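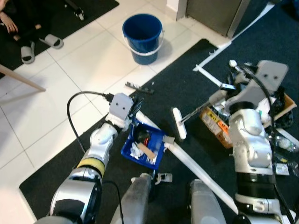
Vol. 9, p. 211

3.2 Floor coverings and room noise

Hard and soft floors were compared in shared offices at two sites, Fasine and Berumska. Many of the rooms had both kinds of floor, with glossy white tile meeting dark carpet (Figure 3). Staff at both sites had complained about noise from footsteps and rolling chairs, mostly in the late morning.

Sound levels were logged at desk height over the working day in June. Windows stayed closed — the road outside the Berumska building is busy — and the ventilation ran at its normal setting. We collected 232 usable recordings. Those with a fire alarm test or building work in them were dropped before analysis.

Rooms with mostly tile were louder than rooms with mostly carpet, and speech carried farther in them. The gap was smaller in rooms with full bookshelves. Delacroix and Zeng found the same pattern in school corridors, although their ceilings were higher than ours.

We use cookies to improve your experience on this site. Accept | Manage settings

Figure 3. Tile and carpet flooring, seen from above.

Mixed rooms were harder to place. Where the carpet lay under the desks, levels were close to those of fully carpeted rooms. Where it lay only by the door, it made little difference. Cleaning costs for both floor types are covered in Section 3.3.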